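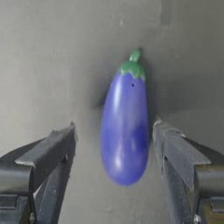 Vol. 4, No. 2

Projects > Engineering > Year 12 > Visit reports

We use cookies to make this site work and to see which pages get read. Accept all / Settings

Visit report: robot arms open day at Flerkatstead, March 2026

Written up from notes on the coach so sorry for the state of it. Some bits are in note form and will stay that way, deadline is tonight.

What we went for

Our project is a sorting arm for the school kitchen store. Well, a model of one. So far it is a cardboard base, a kit arm with a claw on the end and a lot of tape. It can pick up a wooden block if the block is put in exactly the right place by one of us first. It can't pick up anything round. The visit was to see how people who do this properly pick up odd shapes, and to bring back ideas we can afford.

The open day was at the Flerkatstead site, in the long building behind the car park. Surer run the lab, Rawat make the fingers that go on the arms, and Zoda is the name of the software that all of it records into. Took us a while to get that straight, we had Zoda down as a company in our first notes.

The demonstration

One big room, benches along it. We were put at the picking bench and stayed there for most of the morning, partly by choice. The other groups went to the welding cell which was louder and had a queue.

The job at the picking bench is simple to say. Small toy food goes in the work area, arm picks it up, arm puts it down where it's told. Then again. Then again. A person drives it for the recordings, with a pair of handles, and the arm copies what the hands do. Those recordings are what the computer learns from later on.

The purple aubergine was our favourite. Plastic, shiny, green cap with a stubby stem. Fat at the bottom and thinner towards the top, so where you grip matters a lot. Go for the fat end and the fingers have to open wide and they push it if they come in off centre. Go for the narrow end and there's not much to hold. The demonstrator asked us where we would grab it and the group disagreed straight away. My answer was the middle. It was apparently a reasonable answer but you still have to get there without touching the sides on the way in.

There is a small camera down by the wrist, looking out between the fingers. I had not thought of this at all and it is the main thing I am taking home. Our model has a webcam on a stand next to the base, and half the time the arm itself is in the way of the block. With the camera at the wrist the fingers come up from the bottom corners of the view and the thing you want is between them, if you have lined up right. You can see the gap on each side. In the aubergine view one finger is closer to it than the other, and a good driver would spot that and shift across before closing.

The downside is that you can't see much else. Things go soft at close range too, the edges of the aubergine are a bit fuzzy. We asked if that matters to the computer and were told less than it matters to us.

Driving it ourselves

We each got a turn. The four of us went in order of who was standing nearest. My hands were shaking, it felt like one of those grabber machines at the seaside.

Things I wrote down straight after:

- The handles are light but your arms get tired quickly. Elbows on the bench helps.
- Looking at the arm directly and looking at the wrist view are two diffrent skills. I was better with the arm directly. Rest of the group were the other way round.
- Closing is easy, lining up is the hard bit.
- If you go too low you press into the surface. The arm lets you do it but somebody winces.
- Let go slowly. I let go fast and mine rolled.

We dropped things a lot and were told not to worry, the bad goes get kept too but marked as bad. On the whiteboard there was a running total — 2629 goes recorded on that bench, and 1364 of them marked clean. We thought the clean number would be much higher. It made us feel better about our own arm, to be fair. It also means our plan of "record ten good ones and train on that" was never going to get anywhere.

The fingers

Rawat had a tray of different ones out which you could handle. Flat tips, rounded tips, some with rubber glued on. The ones fitted to the arm are dark grey with a flat angled plate at the end of each finger. Up close they look well used, scuffed and a bit dusty. I liked that, it's a tool and it gets used like one.

Questions we asked about them, with answers as near as I got them down:

Why two fingers and not a hand? Cheaper, less to break, and two is enough for most things if you come in at the right angle.

Why flat tips for round food? They are a compromise. A curved tip would suit the aubergine but be worse on thin things.

Could we print some? Yes. Print them solid if we can, our hollow ones will flex. Ours do flex. We thought it was the motor.

How long do they last? Nobody on the bench had an exact answer, they get changed when they look bad.

The small stuff

After the break the bench was on smaller things and this was where it got difficult. The yellow one was the worst. Small, longer than it is wide, a slight waist in the middle like a peanut in its shell. We called it the peanut all day, no idea what it's meant to be. From the wrist it sits in the gap between the open fingers looking tiny, with grey surface all round it, and the background is dark and busy with bits of metal catching the light. Compare that with the aubergine on plain grey, which stands out a mile.

This is a proper problem for our project and we hadn't seen it coming. Our store shelf at school is a dark shelf, in a dim cupboard, with a bright door on one side. We had been testing on a white desk by the window.

Other yellow things in view don't help either. There was a round yellow piece lying near the peanut, only its edge showing past the finger, and I asked if the program could mix them up by colour. Answer: if you only used colour, yes, easily. That is exactly what ours does. It looks for "the most yellow bit" and goes there. So that needs changing, it would of gone for the round one every time.

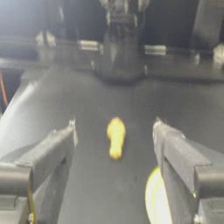
What we are changing

In order of how soon we can do it.

1. Move the camera. Off the stand, on to the wrist, pointing out between the fingers. Need a lighter camera, ours will tip the arm over. Ask in the tech room first.

2. New fingers. Printed solid, flat tips, a strip of rubber on the inside. Try with and without rubber.

3. Test in the actual cupboard. Or at least a dark board under a desk lamp from the left, so there's a bright side and a shadow side.

4. Stop using only colour. Shape as well, and size. Not sure yet how hard this is. Surer gave us a sheet on it, half of which I can follow.

5. Keep the bad goes. Mark them, don't delete them. We've already deleted most of ours — annoying.

What went wrong on our side

We didn't bring a spare notebook and ran out of pages, so the Zoda part is thin. What I remember is that every go is saved with the camera views and the arm positions lined up in time, so you can play it back and see what the fingers were doing at any moment. We save ours as a video and a separate text file with no times in it. Should of asked how they name the files.

We also spent too long on the aubergine and missed the talk on safety stops, which is a section in the mark scheme. One of the other groups has said we can copy their notes. Will add as an appendix.

Costs

Entry was free. Coach was paid by school. Printing the new fingers comes out of the project budget, figure to follow when the tech room has weighed them.

Still to do before hand in

Redraw the arm diagram with the camera in the new place. Fix the title page. Put the sketches from the tray of fingers in, they are in the blue folder. Safety appendix. Spell check this.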